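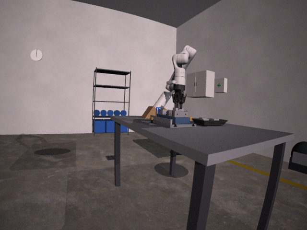

Bajwa Workshop Hire – frequently asked questions

Who can hire a bench?
Anyone over 18 who has done the safety talk. It takes an hour and runs most evenings at 6.30. You only need to do it once, unless you have been away for more than a year.

How long can I book for?
The shortest booking is two hours and the longest is 4 weeks. For anything longer, ask about a fixed bay at our Bestent site.

What does it cost?
A half day is £100 and a full day is £120. Members of Skusine Makers get a tenth off both. Prices went up in May and we don't expect to change them again this year.

Do I have to pay a deposit?
Not for day bookings. For a week or more we take one day's hire in advance and give it back when you hand in your key.

Can I bring my own tools?
Yes. Anything with a plug needs a current test sticker. If yours has run out, we can test it at the desk for a small fee – bring it at least a day before your booking.

Can I leave work overnight?
Small pieces can go on the racks by the back door with your booking number on them. Glue-ups can stay on the bench only if you have booked it for the next day as well.

Is there parking?
There are a few spaces in the yard for loading. After that please use the Grorkosness Road car park, which is free after 6 pm. Don't block the shutter of the tile shop.

Do you sell timber?
No. We keep screws, sandpaper, wood glue and dust masks. The nearest timber yard is a short drive away and will deliver to us if you put your booking number on the order.

Can I spray paint or varnish?
Brush and roller only. Spraying is allowed at Bestent, where there is a booth, and has to be booked separately.

What if I need to cancel?
Tell us by noon the day before and you can have a refund or move the date. Later than that, we keep half.

I've lost my key fob. What now?
Ring the desk on extension 1292 and we will switch it off. A new one costs £4.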